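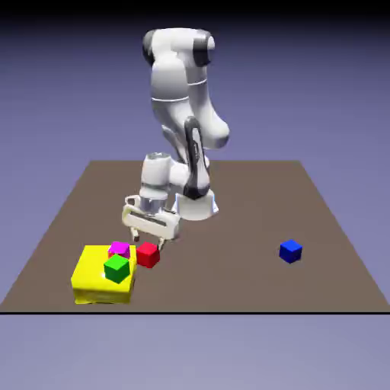
4. Setting up the Grollow water softener

Read this section through before you turn off the water. You will need two wrenches, a bucket and a bag of tablet salt.

4.1 Connecting the unit

1. Close the main shutoff valve and open the lowest faucet in the house until the flow stops.
2. Stand the softener on a level floor, no more than 6 feet from a drain.
3. Fit the bypass valve to the back of the control head. Push both clips in until they click.
4. Connect the supply pipe to the port marked IN and the house pipe to the port marked OUT.
5. Run the drain hose to the drain and leave an air gap above it.

Caution: Do not solder pipes while they are attached to the bypass valve. Heat will damage the plastic.

4.2 First fill

1. Set the bypass valve to BYPASS and open the main shutoff valve slowly.
2. Check every joint for leaks. Tighten by hand first, then a quarter turn with the wrench.
3. Turn the bypass valve halfway to SERVICE and wait 15 minutes – the tank needs to fill slowly.
4. Turn the valve fully to SERVICE.
5. Pour the salt into the brine tank and replace the lid.

Note: Cloudy water at the faucet is normal on the first day. Run the cold tap until it clears.

4.3 Setting the hardness

Press MENU, then use the arrow keys to enter the hardness figure from your water report. Press SET to save. If the display shows code 453, the drain hose is kinked or blocked. Clear it and press MENU again.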